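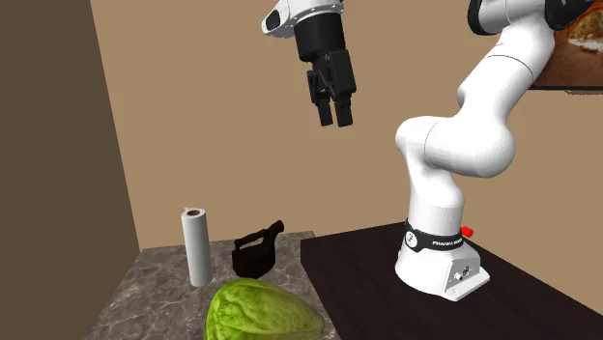
Efren Saludo would like everyone on Maldonado Street to know that the soup is still hot at noon, even if the dining room is dark, and that nobody has to call ahead for a bowl.

The Pever Community Kitchen moved its weekday lunches out to the side door last month, and what began as a stopgap has grown into something the neighborhood seems rather fond of. On Tuesday the kitchen handed out 165 meals, its most so far, with a line that ran politely past the old Flirkex shoe store and halfway to the bus stop, everyone keeping their distance and plenty of them catching up on family news at the top of their voices.

Lunch is served Monday through Friday from noon until 2, and the menu changes with whatever comes in from the farms out by Udulau. Lately that has meant a good deal of cabbage and potatoes - and, to the delight of the younger regulars, a rhubarb crumble that disappears well before closing time.

Deliveries are offered to older neighbors and anyone staying home, and the oldest person on the route, at 79, has asked kindly for a little less pepper. Nine drivers share the work, and the kitchen would welcome more, especially on Fridays.

Clean jars with lids, paper bags and dry beans can be left at the side door any weekday morning after 9. The kitchen hopes to open its dining room again in September, with the long tables back where they were and the coffee on.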